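Guthrie Oxygen Whitener, 2 lb tub

Share 12 | Comments 2

Back in stock as of August. Same powder, new lid. The old lid cracked, we know, sorry.

What it is: sodium percarbonate with a little washing soda. No chlorine, no perfume, no dye. Add it to warm water and it gives off oxygen, which does the work on coffee, tea, sweat, grass and most food stains. Color safe on most things. Not for wool, not for silk, not for leather. Don't ask us about the silk again please, it's a no.

How to use

Laundry: one scoop in the drum before the clothes go in. Two if it's towels. Regular detergent on top as usual.

Soaking: one scoop per gallon, warm water, leave it a few hours. Overnight is fine for whites. Rinse after.

Grout: mix to a paste, put it on, go have lunch, scrub with a stiff brush. Wear gloves, it drys your hands out.

Mugs and thermoses: half a scoop, hot water, leave the top OFF. It makes gas. Same goes for spray bottles, never store it mixed in anything closed. Mixed solution is dead by the next day anyway so make what you need.
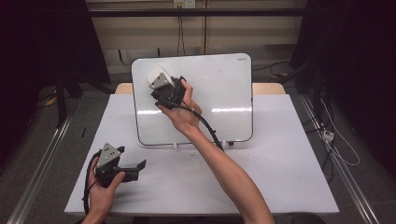
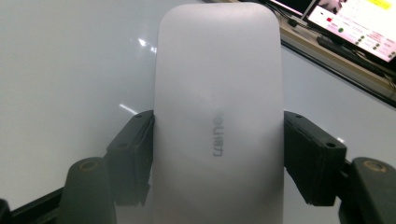

Senga Swanson wrote in that her tub went hard as a brick over the winter and she wanted to know if it was still any good. She'd kept it under the sink next to a slow leak. She broke it up with a butter knife and used it on pillowcases, and said they came out fine but it took a longer soak than she was used to.

So, yes, lumpy powder is weaker, usually still works. Use more of it. If it doesn't fizz at all in hot water, throw it out. Keep the lid on tight and keep the scoop dry.

Do not mix with chlorine bleach, vinegar, or any toilet cleaner. One product at a time, rinse in between. Keep away from kids and pets. If it gets in your eyes, rinse with plenty of water and call a doctor or poison control, the powder is rough on eyes.

Septic: fine at normal laundry amounts.

Size: 2 lb tub, scoop inside (sometimes its buried, dig). A tub does up to 70 scoops if you level them off. Refill bags are coming, same powder, no scoop. The Banbridge warehouse has the bags but not the labels yet.

Shipping: ground only. No air, it's an oxidizer. Alaska and Hawaii take longer, email before you order.

Returns: unopened tubs only. Cracked lid on arrival, send a picture and we'll send a new lid.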